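Notebook, Sunday, late afternoon

Started sorting the Zacharias drawer again. It is the third drawer that I promised to keep only for screws, and again it has become a home for everything: tram tickets, two dead watches, buttons in a Faltia tin. Toshio Noguchi says that I do not collect, I only fail to throw away. I think he is right, but I wrote the labels anyway.

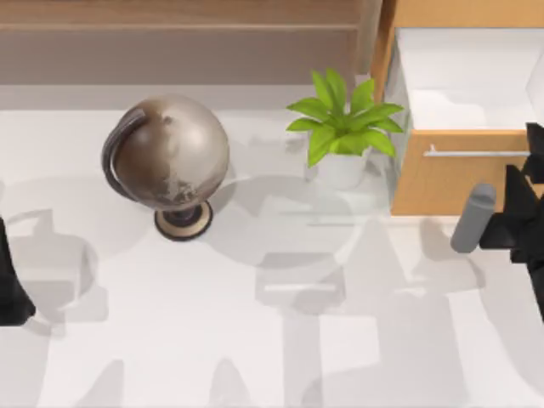 Buttons first. I put 200 of them in the Poltero box, the rest stay in the tin until I find a better lid. The 19 enamel pins go on felt, with the pin backs closed, please. Toshio wants to show the better pieces on the bench, with much free space between them, like the globe and the small potted plant on the white top. I like this, but my bench is never so free.

Tickets: 16 kept, the doubles go to the Ulura swap table. Glue on the old album pages is still bad – do not pull, use the thin knife.

To do: felt, new labels, ask Toshio for his key to the tall cupboard.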